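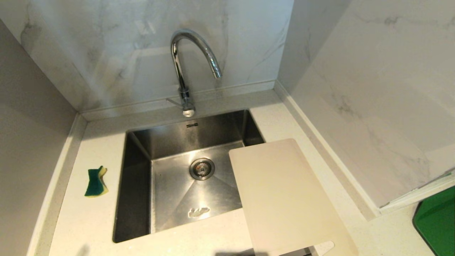
Leden, August 6, 2019

Home | Jobs | Team | Contact

Drotus is looking for a software engineer in perception. You will write the code which finds a sponge or a cutting board near a steel sink, where reflections disturb the depth data, and gives their poses to our planner. We ask for good C++ and 2 years of work with ROS. Our test set has 943 kitchen views and you will help to extend it. Please send your CV and one code sample to Panagiotis Pappas.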